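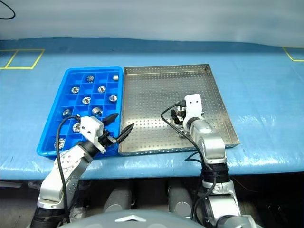 What do you do with thousands of small metal parts that have to be washed before anybody can use them? You take them out of their divided boxes, spread them on a perforated steel tray so the water can run through, and put them back in their cells once they are clean and dry.

Home | News | Around Town | Business | Letters | Subscribe

Small parts, big job at Sunder workshop

By the Villodach newsroom
March

VILLODACH — Folks who stop by the Sunder workshop on the old mill road this month will find the blue worktables in steady use, and a good deal of friendly talk about the right way to sort a box of shiny little metal cylinders. The shop has taken on its biggest order so far, a run of 4000 short parts with a hole through the middle, and every last one of them has to be washed, checked and packed before it goes on to the pump maker Gál, over in Dornach.

As of this week, 2798 were done, and the mood in the shop was cheerful, as it usually is there once the coffee has gone round.

The parts travel in blue plastic trays divided into small square cells, and the cells do a great deal of the work. A part that has a cell to itself can't knock against its neighbor and pick up a scratch, and a scratch is enough for the customer to send it back. Some trays come in full and some come in with only a few parts in them, left over from an earlier batch — the shop takes them as they come and works its way through the stack.

From the blue trays the parts move to flat stainless steel ones with a low rim and rows of little round holes in the floor. Those go into the wash and then onto a rack by the window, where the morning sun is a great help at this time of year. Parts lying on their side are stood up again before the final check, so the light can be seen straight down the bore.

The tables are covered in glossy blue plastic sheeting, which wipes down in a minute and is kind to the finish if a part should happen to get away from somebody.

Sunder began as a bicycle repair shop and still fixes the occasional wheel for a neighbor who asks nicely. The washing and packing side started with a trial order of 95 parts, done on a borrowed kitchen table, and it has grown nicely from there. The shop now goes through some 175 parts in a good morning, and more when the deliveries from Dornach arrive on time.

The finished order is due to leave before the end of the month. Anyone with clean, unbroken divided trays to spare is warmly invited to drop them off at the side door before 4 p.m. — blue is fine, and so is any other color.

Contact the newsroom | Copyright Villodach local news, all rights reserved | Back to top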